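Subject: Re: [makley-house] Sealing the worktop, and the brick wall behind it

Replying to Upendo's message from last night, quoted below with the parts I don't answer taken out.

> Three things before I order anything. First, does marble need sealing
> every year or is that only what the shop says? The man at the shop
> wanted to sell me two tins and a bottle of something for
> "maintenance". Second, we have a ring by the sink that won't shift
> with washing-up liquid. Third, the brick at the back is bare and it
> is catching everything that comes off the hob. I was thinking of
> painting it but my sister says I would regret it.
>
> We are in one of the Makley flats, second floor, so the kitchen is
> the same shape as most of yours.
>
> Upendo Lyimo

Upendo, taking these in order.

Sealing first. There is no fixed period. It depends on the stone, on what was put on it before and on how hard you use it. Put a spoonful of water on the worktop in a spot near the hob and another by the sink, and leave them for a quarter of an hour. Wipe them off. If the stone underneath has gone darker, water is getting in and it wants sealing. If it looks the same as the rest, leave it alone and try again in a few months. Ours in Vinport went almost 2 years between coats, and the side by the window could have gone longer.

When you do seal it, clean it the day before and let it dry overnight. Stone that feels dry on top can still be damp further down. Put the sealer on thinly with a cotton cloth, do a stretch you can comfortably reach across, and wipe off whatever hasn't soaked in before it starts to drag. The tin will give a time. If you leave it on too long you get a sticky film, and the usual cure is to wet a cloth with more of the same sealer, rub the film until it loosens, and buff it dry straight away.

I would buy one tin. I used the Skimus one, the 690 ml size, and there was plenty left after two coats on a worktop and a windowsill. Keep the lid on tight. I lost half of an earlier tin by resting the lid on top and forgetting it.

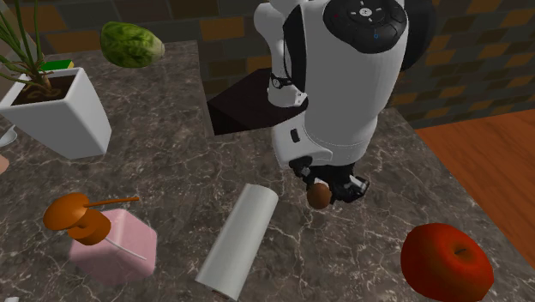 Brown-grey marble pattern with pale veins, brick behind.

Colour matters when you choose. Some sealers are sold as "enhancing", and they darken the stone and bring the veins forward. On a brown or grey pattern it can look rather good, but you can't easily go back. Try it on an offcut, or inside the cupboard if the stone runs that far. The plain kind should leave the colour as it was.

Now the ring. There are two sorts of mark and they need different handling. A stain is darker than the stone around it, and something has soaked in. An etch is paler or duller, and the surface itself has been eaten by acid: lemon, vinegar, wine, some bathroom sprays. Get your eye down level with the worktop with a lamp on the far side. If the ring shows up as a dull patch in the shine, it's an etch and no amount of cleaning will move it. A polishing powder made for marble will help with a light one. A deep one is a job for somebody with a machine.

If it's a stain, make a poultice. Bicarbonate of soda and water, mixed to the thickness of peanut butter, spread a little wider than the mark, with cling film over it and the edges taped down. Leave it a day, take off the film, let the paste dry right out and then lift it with a plastic scraper. It may want doing again. Oil stains are slow. Whatever you do, don't use limescale remover near it -- that is how I made my own ring worse.

It would also be worth checking that what you have really is marble. Some of the flats were fitted with a printed laminate in a marble pattern, and the agents' papers call both of them "marble". Look at the underside at the front edge. Laminate will show you chipboard or a paper backing. If that's what you've got, forget the sealer altogether and wash it with soap and water.

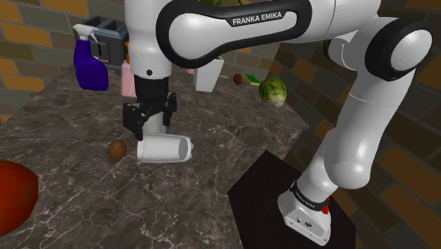

Can I seal the brick with the same tin?
Get a separate masonry sealer for the brick, as stone sealer is made for a much denser surface and you would use the whole tin on a few courses.

On painting, I'm with your sister. Paint on brick behind a hob has to be scrubbed, and it starts to lift at the joints. Once it's on, getting it off again is a miserable job. A clear matt masonry sealer will stop most of the grease going in and leaves the colours near enough as they are. Brush the wall down dry first with a stiff brush, never wire. Then wash it with sugar soap, rinse it, and give it several days with the window open.

Do the wall before the worktop. Drips of masonry sealer on bare marble are hard to shift, so tape a dust sheet along the back edge and bring it over the front. Turn the hob off at the switch and keep it off until the smell has gone.

For joints that are crumbling, rake them out to a sound depth and refill before sealing. I bought a small bag of ready-mixed mortar from Kaewsai for this, and it dried lighter than the old joints, so test a bit low down first.

If anyone else on the second floor is doing theirs, I have a spare scraper and most of a box of 100 cotton cloths that can be borrowed or simply taken. I'm usually in after six.

One thing I don't know: has anybody had trouble with the silicone strip where the worktop meets the brick? Mine has gone yellow at one end and I can't tell whether it's heat or the sealer.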